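March
Prepared by Marianna Stępień, Benent Manipulation Group

4. Recording Off-Center Grasp Trials

This section applies to the Andusa hand-held gripper and the ball task. Complete Section 3 (calibration) before starting.

4.1 Place the bin on the white table and clear away other small objects.

4.2 Set one ball on the table in front of the bin. Allow it to come to rest.

4.3 Open the fingers fully and start the recording.

4.4 Lower the gripper until the ball lies between the fingers, nearer to one finger than to the other. Hold this position briefly.

CAUTION: Do not push the ball with the finger to correct the offset. Lift the gripper and approach again.

4.5 Close the fingers, lift the ball, release it over the bin and stop the recording.

4.6 Record 200 trials offset to the left and 200 offset to the right. Keep a further 500 centered trials as the baseline set.

NOTE: Failed grasps are part of the data. Mark them "F" in the log and do not delete them.

4.7 Compare the start of each trial with the left-offset position below.
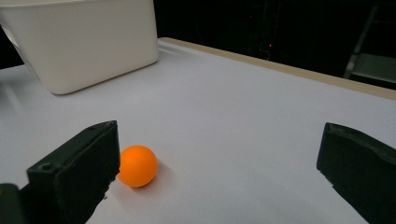
Gregor Ritchie asked that the left and right sets be kept in separate folders until training begins, as the policy trained on the mixed Walczak set had favored one side and the cause took a long time to find.

4.8 Enter the folder names in the trial log before copying any files to the training machine.

Benent Manipulation Group, Room 2489 | All rights reserved | Back to top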